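Ticket 1819
Status: Open, waiting on supplier
Opened: 11/11/22
Reported by: Dewanti Sembiring
Assigned to: Grethe Þórarinsdóttir
Category: Furniture / fit-out
Item: Notach open shelving unit, six compartments, light gray

Problem as reported
Unit rocks front to back when pushed at the top. Movement is noticeable with nothing stored in it. Reporter wants to start using the compartments for stationery and returns, and asks whether it is safe to load.

Checks done
Level placed on top of the unit, left to right: fine. Front to back: leans forward. Measured gap under the front right corner is 5 mm. Floor checked with a straightedge in the same spot and it dips toward the desk. A dip that size accounts for most of the lean but does not explain the play in the joints.

Cam locks on the lower row tightened. Two turned freely and did not bite. Upper row was tight already. Rocking reduced after this, still present.

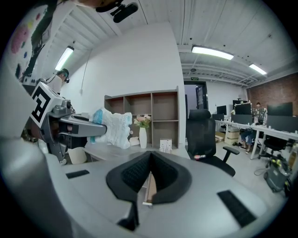 Back edge of the unit is not fixed to anything. The Jenanus instruction sheet calls for a wall bracket on any unit of this type used with a desk in front of it. No bracket was in the hardware bag. Dewanti confirms the bag was kept sealed until assembly in October, and the parts list inside shows 8 screws and no bracket, so it was packed without one.

The tall white panel behind the shelves was considered as a fixing point. There is a thin gray cable down its left side, so no drilling on that side until the run has been traced. Panel thickness is not known. Asked Gasser for the panel spec, no reply at time of writing.

Temporary measures
Plastic shim placed under the front right corner. Unit now reads level front to back, with slight play remaining from the two loose cams.
Compartments to stay empty until the bracket is on.
Flowers to stay on the desk. Please do not move the vase to the top of the shelves.

Parts requested
Wall bracket with fixings, quantity 1.
Replacement cam locks, quantity 2.
Order placed with Hateck under reference 31. Delivery date not given.

Comment, D. Sembiring
Shim is holding. Can the bottom row be used for paper in the meantime? It is low down and should add weight at the base.

Comment, G. Þórarinsdóttir
No. The loose cams are in the bottom row. Leave it empty. I will fit the new cams first, repeat the level check, then do the bracket once Gasser answers about the panel. Ticket stays open until both are done.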